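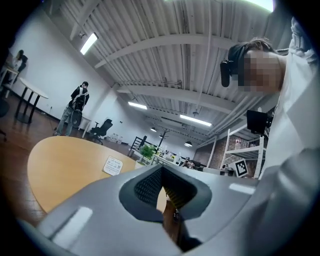

写真:Cikside 編集室

共用ラウンジ 丸テーブルの利用と手入れについて

Pemholm館の共用ラウンジに置いている木製の丸テーブルについて、天板の手入れ方法と卓上物の扱いを次のとおり改めました。適用は2024年4月18日からです。

天板の日常清掃は、固く絞った布での水拭きと、その後の乾拭きの2工程とします。拭く方向は木目に沿わせてください。アルコール製剤とメラミンスポンジは塗膜を曇らせるおそれがあるため使用できません。飲み物をこぼした場合は清掃の時間を待たず、その場で拭き取ってください。輪染みが残ったときは、研磨剤でこすらずに管理窓口へ連絡をお願いします。

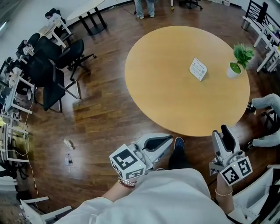
鉢植えは白い丸鉢のものを天板の縁寄りに置きます。水やりは週2回、1回の量は200ml以下とし、鉢を流し台へ移して行います。底の水が切れたことを確認してから戻してください。葉が縁から張り出してきたら、鉢の向きを変えて調整します。

二次元コード入りの小さな案内カードは、卓上に1枚とします。テープや両面粘着材での固定は、剥離時に塗装を傷めるため禁止です。汚れや折れのあるカードは窓口で交換します。

テーブルの席は4名までを目安とし、連続利用は2時間以内です。椅子を追加する場合は、通路側を空けて配置してください。移動の際は脚を引きずらず、必ず2名で持ち上げること。床の木目部分に付いた擦り傷は、昨年度の点検で20か所近く確認されています。

天板の再塗装は7月に予定しています。作業はKudo木工が担当し、乾燥期間を含めて7日間、テーブルは使用できません。期間中の代替席はKiro側の窓際に用意します。日程は次号に掲載します。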